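La case du milieu

La boîte, je l'ai payée 12 euros chez Skominov, et encore, il voulait me refiler avec un sac de tringles à rideaux. J'ai dit non pour les tringles. Il a fait une tête comme si je lui refusais un rein, il a râlé en cherchant la monnaie, et je suis rentrée à pied avec ma boîte sous le bras, toute contente, sans la moindre idée de ce que j'allais mettre dedans.

Je l'ai posée sur la table claire, celle avec le trou rond où je perds un trombone par semaine, et j'ai levé le couvercle.

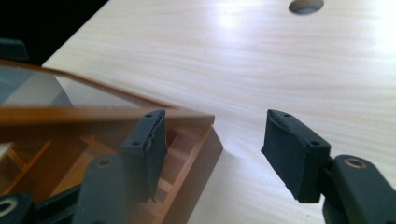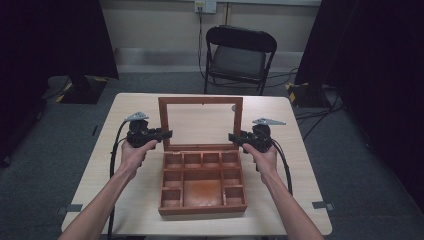 La boîte ouverte, sur la table.

Bon. Neuf cases : huit petites et une grande, au milieu, presque carrée. Quatre petites en rang du côté des charnières, deux à gauche, deux à droite. J'ai commencé par me dire boutons, parce que quand on a une boîte à cases on se dit toujours boutons, et j'ai vidé sur la table le bocal de ma grand-mère. Les blancs, les noirs, les nacrés, les gros de manteau, les dépareillés (là il aurait fallu une baignoire). Dans la grande case, je ne savais pas quoi mettre. J'y ai mis les ciseaux, ils ne rentraient qu'en biais. Je les ai enlevés. J'ai essayé le mètre ruban, puis une clémentine, pour voir. La clémentine allait très bien.

J'en étais là quand Rosângela Meireles a sonné pour me rendre mon plat à gratin. Elle habite au-dessus, elle me rend le même plat depuis des années et je ne me souviens pas de le lui avoir prêté une première fois. Elle est entrée, elle a posé le plat sur une chaise, elle a vu la boîte et elle a dit :

– Pourquoi tu as mis des boutons dans un itar ?

J'ai dit : dans un quoi ?

– Un itar. Enlève-moi ça.

Et elle les a enlevés elle-même, à pleines poignées, tous mélangés, une demi-heure de tri fichue en l'air, et elle m'a demandé si j'avais des haricots secs. J'avais des lentilles. Elle a fermé les yeux un instant. Elle est remontée chez elle et elle est revenue avec un paquet de haricots blancs, déjà entamé, et une bougie – on n'a jamais allumé la bougie, je crois qu'elle l'avait prise dans l'élan.

Donc, l'itar. Je vous le raconte comme elle me l'a expliqué, c'est-à-dire mal, debout, en changeant d'avis. On joue à deux. La grande case, c'est le puits. Celles de gauche sont à moi, celles de droite sont à elle, et les quatre du haut, contre les charnières, sont « à la tante ». Quelle tante ? La tante. Elle ne joue pas, mais elle ramasse. On sème les haricots un par un, en tournant, et quand on tombe dans une case de la tante on lui en laisse un et on dit merci. Si on oublie de dire merci, on en laisse deux. Le premier qui a 33 haricots dans ses deux cases a gagné, sauf si la tante en a plus, auquel cas c'est la tante qui a gagné et on va se coucher fâché.

– Et le couvercle ?

– Le couvercle, c'est quand tu sors de la pièce. Tu le rabats. On voit à travers, tu comprends ? L'autre peut regarder mais il ne peut pas toucher.

Elle avait appris ça à Stomari, chez son père, qui tenait le café en face de l'embarcadère. Le bac passait quand il voulait, les gens attendaient, et tous ceux qui attendaient jouaient. Son père jouait surtout contre un certain Teixeira, qui réparait les moteurs et qui buvait son café avec du sel. Ils ont joué chaque soir pendant 30 ans. Au début c'était pour de l'argent, puis la mère de Rosângela s'en est mêlée et c'est devenu pour des haricots, mais avec un carnet, et dans le carnet Teixeira devait au père de Rosângela 3000 haricots.

– Il les a payés ?

– Attends, a dit Rosângela. Sème.

J'ai semé. Je suis tombée chez la tante et je n'ai pas dit merci. Elle en a pris deux avec une satisfaction que je n'avais encore jamais vue sur son visage, et pourtant je l'ai vue gagner à la tombola.

Première partie, j'ai perdu. Deuxième partie, j'ai perdu aussi, et elle m'a appris à ce moment-là qu'on avait le droit de semer à l'envers une fois par partie, ce qu'elle avait fait deux fois. Troisième partie, la tante. On était vexées toutes les deux ! J'ai fait chauffer une soupe. On a rabattu le couvercle pour manger, et je surprenais Rosângela qui se penchait au-dessus avec sa cuillère, à compter mes haricots de loin en remuant les lèvres.

C'est pendant la soupe qu'elle m'a raconté la suite. Teixeira, un mois d'octobre, n'est pas venu. Ni le lendemain. Le père de Rosângela avait laissé la partie en cours sur la table du café, couvercle fermé, et il interdisait qu'on serve à cette table. Les clients s'entassaient aux autres. Il se mettait derrière son comptoir et il regardait la porte, et quand on lui demandait s'il était inquiet, il répondait que c'était au tour de Teixeira de jouer, voilà tout.

– Il était mort ? j'ai demandé.

– Mais non. Il était parti vivre chez sa fille, en ville. Sans le dire ! Il avait honte, pour les haricots.

Et une semaine plus tard le bac a déposé un sac. Un grand sac de toile, avec le nom du père dessus. Il l'a ouvert sur le comptoir, devant tout le monde, et c'étaient des pois chiches.

Rosângela a posé sa cuillère. Elle attendait visiblement que je dise quelque chose.

– Ce n'est pas pareil, j'ai dit.

– Voilà ! Voilà. C'est exactement ce que mon père a dit. Il a renvoyé le sac.

Là-dessus, il y a eu trois ans de sac. Le sac partait par le bac, le sac revenait par le bac, chaque fois avec un mot. Teixeira écrivait que le pois chiche valait plus cher que le haricot et qu'il y perdait. Le père répondait que la tante ne prenait pas les pois chiches. Teixeira répondait que la tante n'avait jamais rien réclamé. Le type du bac avait fini par laisser le sac à bord, calé sous un banc, et il ne transportait plus que les mots. Pendant tout ce temps la partie restait là, sous le couvercle. La mère époussetait autour.

– Et après ?

Rosângela s'est resservie de soupe. Elle a dit qu'elle était trop salée, et que donc elle aurait plu à Teixeira.

Après, il est revenu, un mardi, par le premier bac. Il est entré dans le café avec sa casquette, il n'a dit bonjour à personne, il s'est assis à la table, il a levé le couvercle. Il a pris les haricots d'une de ses cases et il a semé. Il est tombé chez la tante. Il a dit merci. Et il a dit au père de Rosângela : à toi.

J'ai demandé qui avait gagné. Elle ne savait plus. Elle avait neuf ans, on l'avait envoyée chercher du pain. Elle se souvenait seulement qu'en revenant elle avait trouvé les deux en train de se disputer parce que son père prétendait que, pendant ces trois ans, quelqu'un avait déplacé un haricot. C'était elle, d'ailleurs. Elle l'avait mangé, cru, pour savoir. Elle ne l'avait jamais dit avant ce soir et elle m'a fait promettre de le garder pour moi, alors si vous la croisez dans l'escalier, pas un mot.

– Ce serait quand même drôle que ce soit la même boîte, j'ai dit.

Elle l'a regardée un bon moment. Elle a passé le doigt le long du bord du couvercle, puis au fond de la grande case. Elle a dit que celle de son père était plus grande. Ensuite elle a dit que c'était elle qui était plus petite. Puis elle a dit que c'était mon tour.

J'ai levé le couvercle, j'ai pris mes haricots du bas et j'ai semé, en tournant, un par un, bien concentrée. Le dernier est tombé dans le puits. Elle a sifflé entre ses dents. J'étais à trois haricots de la victoire, il était presque minuit, et les boutons de ma grand-mère formaient un tas sur la chaise, dans le plat à gratin.

– Si tu tombes dans le puits avec ton dernier, a dit Rosângela, tu donnes tout à ta voisine.

– Tu viens de l'inventer.

– Je te jure que non. Demande à Teixeira.

J'ai tout donné. Elle est remontée vers une heure avec sa bougie, et sur le palier elle m'a annoncé que je lui devais 12 haricots et qu'elle avait un carnet quelque part. Le lendemain matin, je suis descendue en acheter. À l'épicerie il ne restait que des pois chiches.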